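Gendanholm enclosure notes

Notes on the small gray plastic enclosures kept under the name Gendanholm. Maintained by Mared Pumphrey. Last tidied in August.

What's in it

Each entry covers one enclosure in two parts: a square base and a shallow cover. There are 80 entries. The Czarnecka list we started from claimed 99, but I could not match almost 20 of them to any part on the shelf, so I dropped them. If you have an older copy, don't trust its totals.
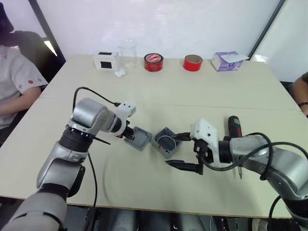

Fit is recorded as "good" or "poor", and I have doubts about that column. Two people judged it, they never agreed on what a poor fit was, and the early entries were filled in from memory. Use it for sorting – not for deciding which parts to buy.

Fields

part: base or cover
fit: good, poor or blank
source: Brestier or Gakonstead
remarks: free text, often empty

Known problems

Source was copied from the bag labels, and bags get reused. Blank fit means unchecked, though a few blanks may be poor fits that someone didn't want to argue over. I have seen no evidence that Brestier covers fit better, whatever the remarks say.

Corrections go to Mared, with the part in hand please.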